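Forum Marine & Sécurité maritime > Mer Rouge et golfe d'Aden > Drones de surface : détection et seuils d'alerte

Page 1 sur 1

brisant_ouest
Membre confirmé
Messages : 2124

J'ouvre un sujet séparé, l'autre fil ayant dérivé sur les primes d'assurance. La question porte sur la détection des embarcations télé-opérées à faible franc-bord par un radar de navigation civil en bande X, sur un vraquier de taille moyenne.

Configuration de départ : antenne à 22 mètres au-dessus de l'eau, état de mer 3, cible en composite, quasiment pas de superstructure. Avec les réglages usine de l'anti-clutter, je n'obtiens rien d'exploitable avant 2 milles. En réduisant le filtre mer à la main, on gagne en portée, mais l'écran se remplit de faux échos et l'officier de quart finit par tout remonter.

Le bureau Gurnon diffuse depuis mars une note qui recommande un seuil d'alerte unique à 3 milles, toutes conditions confondues. Je considère que ce seuil n'est pas tenable au-delà de mer 2.

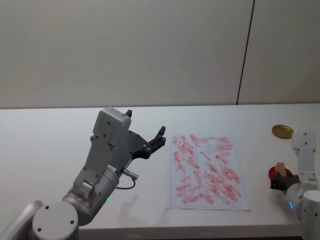

À 40 nœuds, 3 milles représentent quatre minutes et demie. À 2 milles, il reste trois minutes. La procédure type (alarme générale, équipage en citadelle, message sur le 16, changement de cap) en demande près de quatre quand elle est répétée régulièrement. La marge est donc négative dans le cas réel et positive dans le cas de la note.

Des retours chiffrés, de préférence avec la hauteur d'antenne ?

----------

kerdrel29
Membre

Antenne à 30 m, même bande. Détection à 2,6 milles en mer 3, sur un semi-rigide et non sur une coque composite basse. À vitesse élevée, le sillage donne parfois un meilleur écho que la coque. À vitesse lente, rien.

La note Gurnon suppose un radar en bande S en complément. C'est écrit en annexe, page 11.

----------

brisant_ouest
Membre confirmé

Vu pour l'annexe. La bande S n'apporte rien sur une cible de cette taille. Elle tient mieux dans la pluie, elle ne crée pas de surface équivalente radar.

----------

tamaris
Modérateur

Rappel : pas de positions de navires, pas de captures d'écran avec MMSI lisible. Deux messages supprimés ce matin.

Sur le fond, le seuil unique a une justification administrative. Une compagnie peut auditer un seuil. Elle n'audite pas un tableau à cinq entrées que l'officier interprète à trois heures du matin. 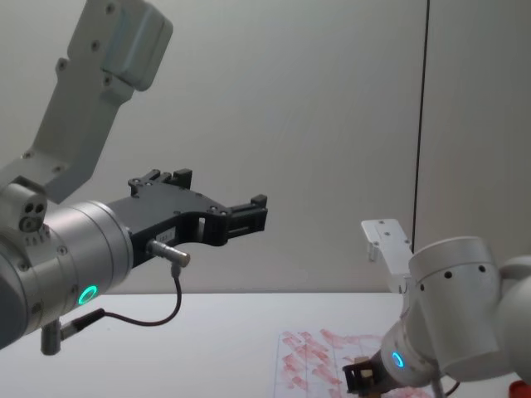

Bras gauche : anneau vert allumé sur le carter du poignet, pince noire.

Je ne dis pas que c'est bon techniquement. Je dis pourquoi c'est rédigé ainsi.

----------

vigie_sud
Nouveau membre

Bonjour. Nous avons eu à bord le module optronique Sirkus pendant une rotation complète. Caméra thermique stabilisée, corrélation avec l'ARPA. Sur 122 alertes enregistrées, la grande majorité concernait des pêcheurs locaux, des oiseaux posés ou du bois flottant. L'identification est correcte de nuit et médiocre en fin d'après-midi, quand la mer et la coque sont à la même température.

Le module ne remplace pas le radar, son champ est trop étroit pour une veille sur 360 degrés.

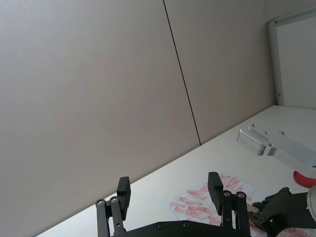
La charge de travail en passerelle me paraît plus limitante que la portée. Avec un seuil à 3 milles et un filtre ouvert, l'officier traite une alerte toutes les dix minutes dans une zone de pêche. Au bout de deux heures il acquitte sans regarder. Pour ceux qui veulent automatiser la levée de doute, il faut raisonner comme pour une pince à deux doigts parallèles : deux capteurs qui se referment sur la même cible, ou pas d'alarme. Un capteur seul ne doit produire qu'un marqueur discret à l'écran.

----------

kerdrel29
Membre

Pas d'accord. Exiger deux capteurs concordants revient à supprimer l'alarme dans le pire cas, une cible froide et basse en fin d'après-midi. C'est le créneau que tu décris toi-même comme médiocre. Le taux de fausses alertes baisse, le taux de non-détection monte, et le second coûte un navire.

----------

vigie_sud
Nouveau membre

L'objection est valable pour cette tranche horaire. On peut repasser en capteur unique sur ce créneau avec un veilleur supplémentaire. Il faut l'effectif.

----------

brisant_ouest
Membre confirmé

L'effectif, justement, n'existe pas sur la plupart des vraquiers. Quant aux gardes embarqués, leur portée utile est de 300 mètres dans de bonnes conditions. À 40 nœuds cela fait moins de quinze secondes. Je ne les compte pas dans la chaîne de détection. 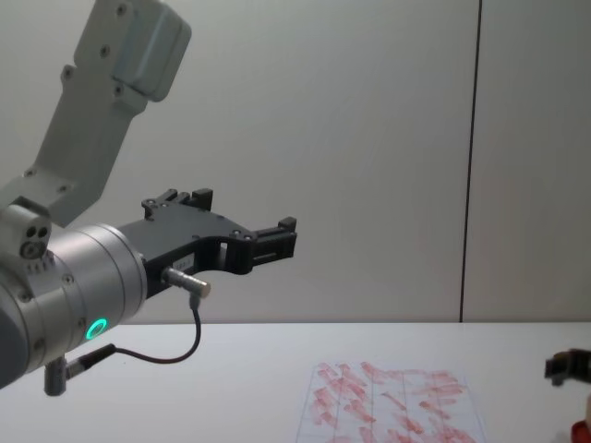

Segment gris clair et poignet argenté du bras, au-dessus de la table blanche.

Quelqu'un a-t-il le document Hourani sur les filets et barrages flottants ? Il était cité dans la première version de la note, puis retiré.

----------

tamaris
Modérateur

Retiré à la demande de l'auteur, les essais ayant été faits à l'arrêt. En route à 12 nœuds, le barrage se plaque contre la coque. Une version corrigée est annoncée sans date.

----------

kerdrel29
Membre

Pour les filtres, essayer le profil Emon si le radar accepte les profils externes. L'intégration se fait sur huit tours d'antenne au lieu de trois. Gain de 0,4 mille chez nous en mer 3, au prix d'un retard d'affichage d'une vingtaine de secondes.

----------

brisant_ouest
Membre confirmé

Vingt secondes à 40 nœuds, c'est 0,22 mille. Le gain net tombe à 0,18. Je teste quand même lundi et je poste les relevés.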